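Can a robot clear a workbench yet?

I've been hooked on this question since June, when I read my first long thread about home robots on the Wokton forum. Folding towels gets all the attention, but I want to know about the boring stuff – crumbs, chips, the tool left lying in the mess. 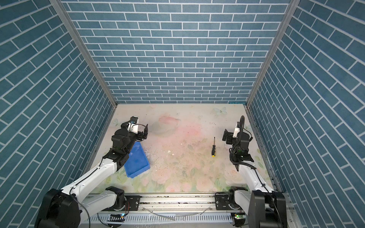
Two arms, one blue tray, a screwdriver and plenty of crumbs.

Picking up the screwdriver seems doable to me. It's one solid thing with a nice fat handle! The crumbs are what I keep thinking about. Two fingers are great for a handle and pretty hopeless for specks, so do you give the arm a brush? A little vacuum? I can wipe down my own bench in 20 seconds, and I'd happily watch a machine spend 14 minutes on it.

So my guess is tools first, crumbs much later. I'd love to be wrong.

January 8, 2021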